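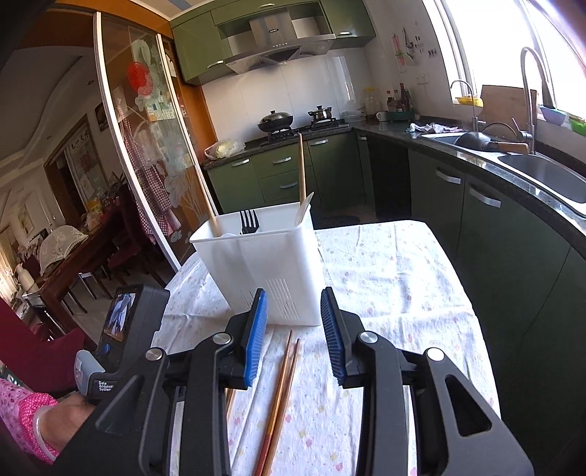
Figure 1. Utensil holder on the cloth-covered table, two chopsticks still to be put away. Green wall units and range hood behind.

Sirkero kitchen tidying project
Progress report to Zuter, period ending December

1. Summary

Work in the period covered the small items of the kitchen: chopsticks, forks and the other utensils kept upright in a slotted holder. The target was 200 completed tidying rounds. 174 were completed and accepted. The shortfall of 26 rounds is carried over to the next period at no extra cost. Spending is within the agreed sum.

2. Work done

A round begins with the holder standing on the table and a few utensils lying on the cloth. It ends when every loose item is in the holder and the cloth is clear. The layout is changed between rounds. Chopsticks are laid close together in some rounds and apart in others, and the contents of the holder are varied so that it is never filled the same way twice running.

The Pace site was used throughout. The table was kept in one position, in view of the hood and the tiled backsplash, so that rounds can be compared with each other.

3. Findings

3.1 Chopsticks remain the slowest item. They roll on a bare table top, and the cloth was adopted in the second week to stop this. Creases and fold lines in the cloth have a small effect on where a stick comes to rest. It was decided not to iron the cloth, as household cloths are seldom flat.

3.2 Two chopsticks lying side by side are often picked up together. Under the present rules this counts as one move if both reach the holder and as a fault if one is dropped.

3.3 The holder narrows towards its base. Long items lean outwards and cross at the rim, which leaves less room for the last item. Rounds with the fork already in the middle of the holder took longer than rounds in which it went in last.

3.4 The patterned cloth made brown chopsticks no harder to find. Pale utensils have not yet been tried on it and are planned for the next period.

4. Problems

Seven days were lost while the Dustmont site was being rewired. Its rounds were moved to Pace, where the kitchen is free only until 15:00. This accounts for most of the shortfall.

5. Next period

- Complete the 26 outstanding rounds.
- Add spoons and a second, round holder.
- Repeat nine of the accepted rounds on a bare table for comparison.
- Return to Dustmont once the wiring has been signed off.

No change to the budget is requested. The item list and the rules for counting faults are attached as Annex A.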